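Notes for the October session, 40-minute slot. Slide numbers in brackets. Skip [6] and [7] if the previous speaker runs over.

**[1] Title**

Introduce self, then Cheng-en Liao, who ran the measurements and will take questions on the meter work. The talk covers the lighting replacement at the Ponthorpe building: what was specified, what was measured afterward, and where the two disagreed.

**[2] The building**

- Three floors, mixed use. Offices on the north side, workrooms on the south.
- 162 rooms in the survey. Corridors and stairs were surveyed separately and are left out of this talk.
- 1,816 fixtures replaced. Old stock was fluorescent tube in recessed troffers with prismatic lenses, most of it on the original ballasts.
- Contractor was Gebremichael. Controls by Nulport.

Say that the ceiling grid stayed. Every new fixture went where an old one had been. Most of the later problems come from this.

**[3] What the spec asked for**

Average illuminance on the work plane, uniformity ratio, color temperature, color rendering, and a glare limit. Read the list, don't explain it – this audience knows the terms.

Point out what is missing. There was no line for vertical illuminance and none for shadow. The work plane was taken as a single height in every room, including rooms where people stand.

**[4] Measurement method**

- Grid of points at desk height, half a meter in from the walls.
- Readings after dark, blinds down, fixtures on for an hour before the first reading.
- Same meter throughout. Calibration checked before and after.
- Furniture left where it was. Ashok Sisodia argued for clearing the rooms and was right on the theory, but tenants would not have it.

Cheng-en can describe the access problems if asked. Do not get into them here.

**[5] Results, horizontal**

Of the 162 rooms, 11 failed on average illuminance. All of them had dark wall finishes that had been entered in the model at the default reflectance. Repainting would have fixed most of them. Changing the driver setting was cheaper and is what was done.

Uniformity passed everywhere. Pause on this slide, as the next one contradicts what people will assume from it.

**[6] Results, complaints**

29 complaints in the first heating season. Categories: glare from the fixture, glare off the desk, "too white," and trouble seeing small work. The last group came only from workrooms. Every one of those rooms had passed on every line of the spec.

**[7] Controls**

Daylight dimming was commissioned in summer with the blinds up. By winter the sensors nearest the windows were reading the desk lamps. Nulport relocated the sensors and widened the dead band. Fade time went from two seconds to ten. No further action.

**[8] Shadow and surface finish**
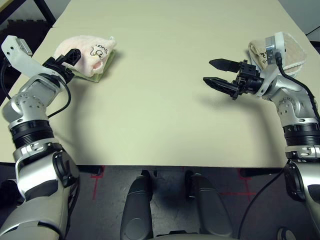 Shadow on a work surface depends on the apparent size of the source as seen from the work, the number of sources, and how much light comes back off the ceiling and walls. A small bright source gives a hard edge, and people doing close work tend to notice the edge before they notice the level. A large source or several overlapping ones spread the edge out. The shadows on this tabletop are the soft kind, gray and stretched across the surface, with one broad curved patch left of center. The pale matte finish matters as well: it scatters what reaches it, where a gloss top would give back an image of the fixture. Two of the Ponthorpe workrooms had gloss tops under narrow-beam fixtures, and both are in the complaint log.

**[9] What we changed**

- Wide-distribution lens (Ilus) in the workrooms. Small loss in output, recovered at the driver.
- Gloss tops covered with matte sheet on request.
- Under-shelf task lights at fixed benches, switched locally.

No repeat complaints from those rooms so far. The sample is small – say so.

**[10] For the next spec**

Add a vertical illuminance line. State the work plane height room by room. Require measured wall reflectances. Give a maximum surface gloss wherever close work is done, and get it to the furniture buyer before the order is placed.

Questions. Cheng-en takes metering, I take procurement. Cost figures are in the handout.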